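7/16/23 – Rududton sim kit, trial licence, second go

Got the thing to install properly this time. Turns out I'd been pointing it at the old graphics driver all along (my fault, their docs do mention it, in grey type at the bottom of the page). Once that was sorted the bathroom pack loaded in under 2 minutes and I had an arm and a gripper to play with before my coffee went cold!

What I like so far: the house rooms are cluttered the way real ones are, and you can swap the small stuff without rebuilding everything. Wahyudi wants the toilet tank lid as our first pick-up spot, so I've started the arm high with the fingers open and left the props on the lid where the pack puts them. The colours are decent too, though I'd like a bit more light on the dark walls.

What I don't like: pricing. It's per seat, and we'd need 4. Katayama's kit lets you float licences, and Irén reckons their contact model behaves better with small objects. I haven't tested that – will do it before we sign anything.

To do: ask Rududton about a longer trial, save the start pose, try 3 grip widths.
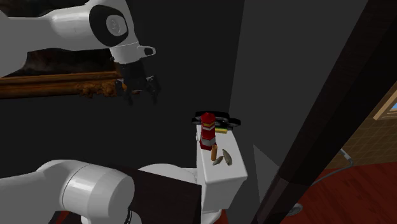 Shahab Rahimi: I'd hold off on the grip widths until you've checked the friction defaults. They were way too sticky in the version I tried in January, and everything looked like a good grasp.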